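홈 > 산업과 노동 > 작업장 자동화 > 혼합 품목 정리

이 사이트는 이용 편의를 위해 쿠키를 사용합니다. 계속 열람하시면 쿠키 사용에 동의한 것으로 봅니다. [동의] [설정]

혼합 품목 정리 자동화

혼합 품목 정리 자동화(混合品目整理自動化)는 모양과 무게, 굳기가 제각각인 물건을 집어 바구니나 상자에 옮겨 담는 일을 기계에 맡기는 작업 방식을 말한다. 현장에서는 줄여서 '잡동사니 공정'이라고 부르며, 관리 부서의 문서에서는 같은 것을 '비정형 소형 품목 취급 공정'이라고 부른다. 두 이름의 길이 차이는 대체로 두 부서의 사무실 크기 차이와 비례한다.

같은 규격의 상자만 다루는 자동화와 구별된다. 상자는 어제도 상자였고 내일도 상자지만, 천은 집을 때마다 다른 모양이 된다. 반품 처리, 세탁물 분류, 기증품 선별, 요양 시설의 물품 정돈 등이 여기에 속하며, 오랫동안 '아무나 할 수 있는 일'로 분류되어 낮은 임금이 매겨져 왔다. 기계에 시켜 보고 나서야 그 분류가 잘못되었다는 사실이 연구비 신청서에 적히기 시작했다.

개요

전형적인 작업대에는 팔 두 대와 흰 바구니 하나, 그리고 성질이 다른 물건 몇 가지가 오른다. 뚜껑 달린 약병처럼 단단하고 미끄러운 것과 구겨진 천처럼 형태가 정해지지 않은 것을 한자리에 두는 것이 보통이다. 단단한 물건은 위치만 알면 되지만 천은 어디가 끝인지부터 정해야 한다.
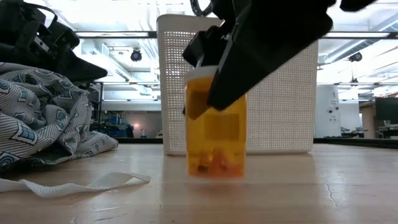
혼합 품목 정리에서 사람의 일은 어디까지 남는가?
남는 일은 대개 예외 처리와 최종 확인, 그리고 작업대를 처음 상태로 되돌려 놓는 일이다. 마지막 항목은 직무 기술서에 잘 실리지 않지만 근무 시간의 상당 부분을 차지한다.

용어

집기: 물건을 작업대에서 들어 올리는 동작. 한국어에서는 사무실 비품을 뜻하는 '집기'와 발음과 표기가 같아 구매 부서와의 통화가 길어지는 원인이 된다.

담기: 들어 올린 물건을 용기 안에 내려놓는 동작. 용기 바깥에 내려놓은 경우는 '담기 미완'으로 적는다. '떨어뜨림'이라는 표현은 윗선 보고서에서 쓰지 않는 것이 관례다.

되돌리기: 다음 회차를 위해 물건을 다시 흩어 놓는 일. 정리를 배우는 기계를 위해 사람이 어지르는 것으로, 이 분야에서 가장 먼저 신입에게 맡겨진다. 너무 가지런히 어지르면 다시 하라는 말을 듣는다.

손님 물건: 품목표에 없는데 작업대에 올라온 물건.

도입 사례

에돌사이드(Edolside) 물류동은 반품 의류와 소형 생활용품이 섞여 들어오는 곳으로, 2교대로 운영된다. 이곳의 선별대는 원래 16명이 맡았다. 자동화 설비를 공급한 덴덤(Dendum)은 도입 첫 분기에 인력 조정이 없을 것이라고 설명했고, 이 설명은 정확했다. 첫 분기가 끝났을 때 선별대에 등록된 사람은 19명이었다. 늘어난 세 명의 직함은 '자동화 지원'이며, 하는 일은 기계가 놓친 것을 줍는 것이었다.

이듬해에는 사정이 달라졌다. 기계가 단단한 물건을 안정적으로 다루게 되자 그 품목이 사람의 손을 떠났고, 사람에게는 끈이 엉킨 옷, 뚜껑이 덜 닫힌 병, 정체를 알 수 없는 부속만 남았다. 일의 양은 줄었으나 쉬운 것부터 줄었다. 선별원들은 예전에는 까다로운 물건 사이사이에 쉬운 물건이 끼어 있어 숨을 돌렸다고 말한다. 생산성 지표에는 숨을 돌리는 항목이 없어 이 변화는 집계되지 않았다.
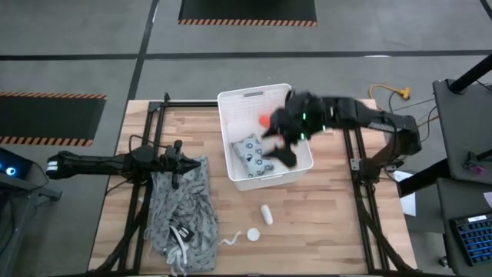

제16권

요시다(Yoshida) 세탁 공장은 반대 순서를 밟았다. 이곳은 천부터 자동화하려 했다. 천이 물량의 대부분이니 당연한 판단이었고, 당연한 판단답게 오래 걸렸다. 시험 기간에 작성된 예외 기록은 227건으로, 그중 다수가 천의 모서리를 찾지 못한 경우였다. 무늬가 있는 천에서는 접힌 선과 인쇄된 선을 혼동하는 일이 잦았다. 공장 측은 무늬 없는 천만 받는 방안을 검토했으나 고객의 취향이 자동화 일정에 협조하지 않아 철회했다.

노동에 미치는 영향

속도의 주도권. 기계가 들어온 작업장에서 자주 나오는 불만은 빠르다는 것도 느리다는 것도 아니고, 일정하다는 것이다. 사람은 오전에 빠르고 점심 직후에 느리며 금요일 오후에는 별도의 물리 법칙을 따른다. 기계 옆에 서면 그 굴곡이 지표에 그대로 드러난다.

숙련의 이동. 손끝의 감각이 중요하던 자리에 화면을 읽는 능력이 들어선다. 경력이 긴 선별원은 천을 쥐는 순간 무게로 주머니 속 물건을 알아차리지만, 그 지식을 입력할 칸은 시스템에 없다. 에돌사이드에서는 비고란을 이용했다. 비고란은 글자 수 제한이 있었다.

책임의 소재. 물건이 손상되었을 때 누구의 기록에 남기는가는 의외로 늦게 정해지는 문제다. 설비 공급사는 운용을, 운용 부서는 설정을, 설정 담당자는 물건을 지목하는 경향이 있다. 물건은 이의를 제기하지 않는다.

소음과 대화. 작업대 양쪽에 마주 서서 일하던 사람들이 한쪽으로 옮겨 서거나 칸막이 바깥으로 물러나면서 대화가 줄었다는 보고가 여러 작업장에서 나온다. 윅스 단위의 교대표는 그대로여도 누구와 일하는지에 대한 감각은 달라진다. 위즈몬트(Wismont)의 기증품 센터는 이를 감안해 휴게 시간을 맞추어 주었는데, 도입 관련 조치 가운데 비용이 가장 적게 들었고 설문 점수는 가장 높았다. 후속 사업 제안서에는 포함되지 않았다.

작업대의 구성

상판은 나무인 경우도 있고 금속인 경우도 있다. 가장자리에 검은 금속 틀을 둘러 장비를 고정하는 형태가 널리 쓰인다. 팔은 좌우에서 마주 보도록 배치해 한쪽이 천을 맡는 동안 다른 쪽이 작은 물건을 맡을 수 있게 한다. 바구니는 두 팔이 모두 닿는 자리에 둔다. 바닥에는 테이프로 선을 그어 구역을 나누는데, 선의 의미를 아는 사람이 퇴사한 뒤에도 선은 남는다.

작은 흰 물건 여러 개를 나무 상판 위에 흩어 두는 배치는 초보 운용자에게 권장되지 않는다. 끈처럼 가늘고 구불거리는 것은 더욱 그렇다. 그럼에도 현장에서 자주 보이는 것은 실제 반품 상자를 열면 그런 것이 나오기 때문이다. 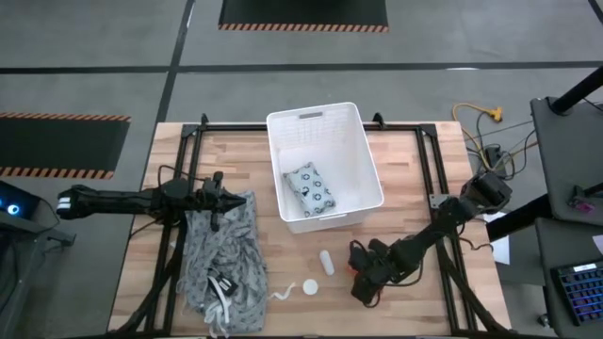 비판과 논쟁

비판론은 이 공정이 사람을 대체하기보다 사람의 일을 잘게 나누어 눈에 띄지 않게 만든다고 본다. 되돌리기와 예외 처리는 성과표에서 기계의 실적에 합산되는 경우가 많다. 옹호론은 허리를 굽히는 횟수와 야간 근무가 줄었다는 점을 든다. 두 주장은 같은 작업장을 두고 나온 것이며, 대체로 둘 다 맞다.

임금을 둘러싼 논의는 더 단순하다. 기계가 어려워하는 일이라면 어려운 일에 걸맞은 임금을 주어야 한다는 주장에 대해, 덴덤의 도입 안내서는 '현장 여건에 따라 협의'라고 적고 있다.

같이 보기

반품 물류, 예외 처리, 교대 근무, 직무 기술서

독자 의견 (3)

선별대7년차: '너무 가지런히 어지르면 다시 하라는 말을 듣는다'에서 멈췄습니다. 저는 그 말을 세 번 들었어요. 양말은 도저히 짝을 떼어 놓을 수가 없더라고요.

mulryu_park: 노동 영향 항목의 '윅스 단위'는 주 단위의 오기 같습니다. 수정 부탁드립니다. 그리고 금속 상판은 겨울에 손이 시립니다. 이것도 노동 영향에 넣어 주세요.

늦은점심: 우리 센터도 휴게 시간 맞춰 줬다가 다음 분기에 없어졌습니다. 바닥 테이프는 아직 있습니다.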